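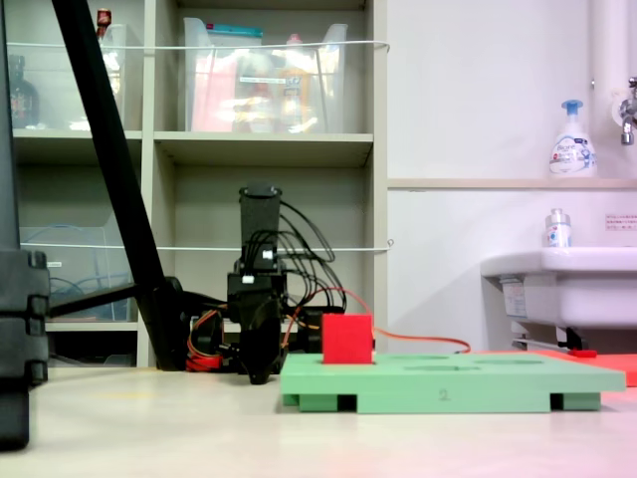 Red cube and green slot board on the bench, with the black arm behind them.

Kombo task boards from Wakavik: what you get and how they hold up

Several readers wrote in after the July issue to ask which practice boards we would buy for a small tabletop arm. We have since spent time with the Kombo set from Wakavik, and these are our notes. We paid for the set ourselves, through the Sternevgate shop, and Wakavik has not seen this item before publication.

Kombo is a set of boards and loose pieces for pick-and-place work. The buyer is expected to have an arm already. The set does not include a controller, a camera or any software, apart from a short file of suggested tasks that can be downloaded from the Wakavik site. It sells for $120. A single replacement board is $15, and loose cubes can be ordered by color.

The board we used most is the light green one marked with a small 2 on its front edge. It has a flat top on two darker green feet, and shallow round recesses in the surface. The cubes stand upright in a slot, with the base sitting slightly below the top of the board. That small drop matters more than we expected. A cube left on a bare table can be nudged into place by a sloppy grip, and the run still looks fine. With the slot, the cube has to come down fairly straight or it catches on the rim and tips.

Setup is quick. The board goes on the table, the cube goes in, and you teach the arm its first position. We ran everything with fingers that come down from above, and the raised top gave us no trouble with reach. Arms that approach low from the side may do less well, as the height of the feet will bring the fingers closer to the edge of the board. Wakavik does not sell shorter feet at present.

We ran the basic task, which is to lift the cube out, move it clear of the board and put it back, 100 percent by taught positions with no vision. Over the full test the cube went back cleanly 81 times out of 120. Most of the misses came from our own arm, which drifts after a long session and needs its zero position set again. After we reset it and slowed the last part of the downward move, the misses became rare. We would tell anyone starting out to slow that part down first and leave the rest of the path alone.

The cubes have a textured surface, and the fingers held them without added rubber or tape. The bright red is easy to pick out against the green, which should help anyone who plans to add a camera later. We have not tested the set with a camera and will not guess at the results.

There are some complaints. The board is light and moves when a cube catches on the rim. If it shifts even a little, every taught position after that is off. We put double-sided tape under the feet, and that cured it, but a set at this price should come with some kind of non-slip pad. The number on the front edge is also small. If you keep several boards on one bench, you will be leaning in to read it.

The instructions are thin. They run to 3 pages, and one of those is the parts list. The suggested tasks are listed by board number with no word on which to try first, so we had to work out a sensible order ourselves. Board 2 is a good place to begin. The stacking tasks can wait until the arm puts a cube back in the same spot every time.

We also looked at the Sodosel service, which is a different thing altogether. Sodosel will print boards to your own drawing and mail them out. It makes sense for a club or class that wants a slot shape nobody sells — an odd bracket, say, or a part from your own project. For plain cubes it costs more and takes longer than buying Kombo off the shelf. We have a Sodosel order in now and will report on the fit when it comes.

Our view is that Kombo is worth the money if you already have a working arm and want a fixed task to measure it against. If you are still choosing an arm, put the $120 toward that and practice with wood blocks for a while. Sternevgate accepts returns on unopened sets only, so check the board size on the product page against your own table and reach before you order.

Readers who have used other boards in the Kombo set are welcome to send in their notes. We are most interested in wear around the slots after long use, which we can't judge yet from ours.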